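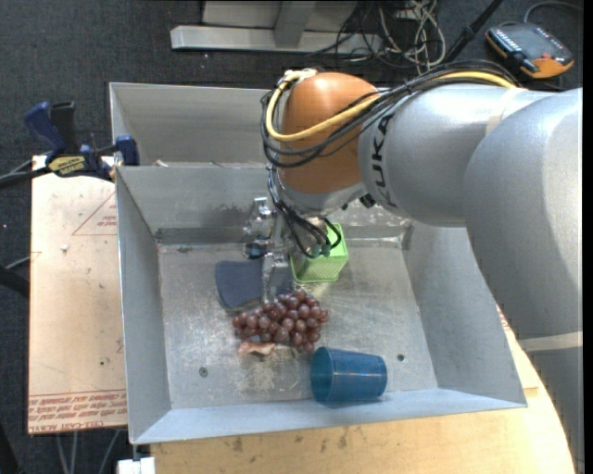
Lelia Shared Pantry: minutes of the meeting held on 2023-04-09

Apologies were read out and the last minutes agreed, after a friendly detour about how to spell Draritz.

1. Fruit. We had a good long chat about grapes, which everyone is fond of and which do suffer so at the bottom of a bin. It was agreed that bunches should go in last and stay whole, with nothing heavy set down on top. The red ones from Vahidi were much praised.

2. Baskets. The lime-green plastic basket is very well liked and easy to spot among the grey. We agreed to buy 5 more from Mulix if they can be had for 99 pounds the lot, delivery included. If they can't, we shall come back to it.

3. Metal bins. The floors are getting scratched. Most of us felt this did no harm, though two members would like liners, and a sample will be brought along next time so that we can all have a feel of it.

4. Money. The balance stands at 326 pounds, before the baskets.

5. Any other business. Warm thanks for the lemon cake. The summer outing is moved to August.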